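Serker drops the reservation deposit

Serker, the small-plates room on the Luo side of the canal, stopped taking deposits this month. Since it opened, the restaurant had charged guests up front to hold any table after 6 p.m. You now book with a name and a phone number, and the bar seats are kept for walk-ins.

The change follows a slow winter. The restaurant says it served 1,589 dinners in February, against 2,808 in the same month a year earlier. Regulars had complained that the deposit was hard to get back when plans changed, and several said so in online reviews.

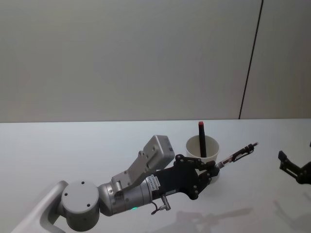

The menu has been cut as well. There are now 14 dishes on the card, and most of the long braises are gone. The lamb neck stays, and so does the smoked carrot with buttermilk. Prices are the same as in the fall. We ate there twice before writing this and paid for both meals. The carrot was better the second time. The bread still costs extra, and we still think it shouldn't.

Service runs from 5 p.m., with last orders at 9:30. Large parties need to call ahead, and the back room can't be booked online.
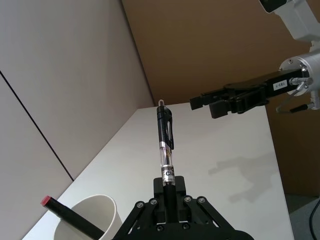

Also in Drasterberg

Folterier, the bakery and lunch counter by the bus station, has added a short supper menu three nights a week. Expect soup, a savory tart and one hot plate, ordered at the counter. The onion tart sells out early. There is no table service and no wine list, but you can bring your own bottle for a small fee.

The kitchen closes at 8 p.m. Coffee goes on until 9. If you have eaten at either place lately, reply to this email and tell us what you ordered. We print a few reader notes in each issue.
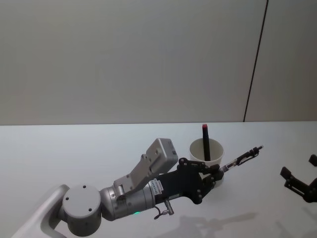
A white paper cup on a white tabletop.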